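Countertop Trial

The Countertop Trial is an informal method of comparing robot grippers, arms and wrist cameras by asking them to pick groceries off a kitchen counter. It is carried out mostly in simulation, where a dropped potato costs nothing and does not roll under the refrigerator.

Origins

The trial grew out of a disagreement at Van den Broek, a maker of packing equipment, over which of two grippers to fit to a sorting line. Both had passed the supplier's own test, which consisted of lifting a steel cube. Kamol Bunnag, then a controls engineer at the firm, observed that the company had never once been asked to pack a steel cube. He put together a virtual kitchen over a few evenings in October, and the name came from the folder he saved it in.

Early versions used a single apple. The apple was soon found to flatter everyone, being round, firm and about the size engineers imagine all objects to be. Potatoes were added, then bottles and cans, and scores fell sharply.

Procedure

A full run consists of 471 picks per gripper, with the objects scattered afresh before each one. The arm, the controller and the lighting stay the same throughout. A pick counts if the object leaves the surface and is still held 10 seconds later. Disputes about what "held" means take up the longest section of the rulebook.

Two views are usually kept: one from the wrist, looking out past the fingers, and one from the side, showing the whole arm. The wrist view is the one the controller works from. The side view is the one people watch, and it has settled more arguments.

Results

The best-known comparison set the Loketti, a two-finger gripper with linked joints, against the Zokau, a suction cup on a short spring. The Zokau was faster on smooth objects and hopeless on anything lumpy. The Loketti was slower on everything but far less choosy. Across 2,193 picks, including practice runs that probably should have been left out, the Loketti came out ahead, and both manufacturers put the result in their brochures.

A third entrant, the Bomix, was withdrawn after its fingers passed through a can. This was later traced to the model of the can.

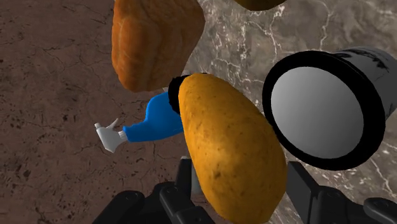
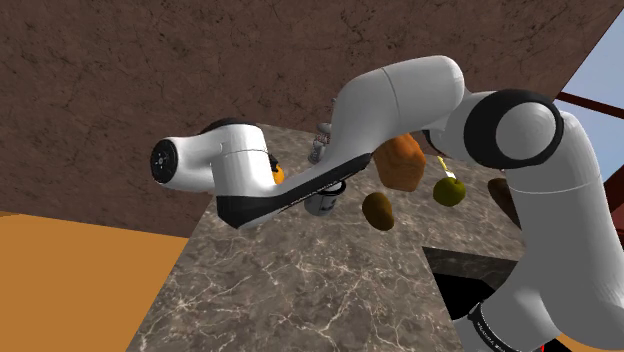 A two-finger gripper at a potato, and the arm over the counter.

Criticism

Fumiko Chiba, who maintained the scoring code for several years, has argued that the trial rewards patience more than skill. A gripper that creeps up on a potato will beat one that reaches for it at a useful speed, and there is no time limit to stop it. A limit was proposed and then dropped when the reigning champion turned out to need most of it for one potato.

Others point to friction. Simulated produce tends to have the same grip all over, while the real kind has dirt on it. Van den Broek repeated part of the trial with actual vegetables and reported that the ranking held, although almost 2,000 picks had been planned and the vegetables gave out well before that.

The sorting line that started the argument was eventually fitted with the Zokau, on price.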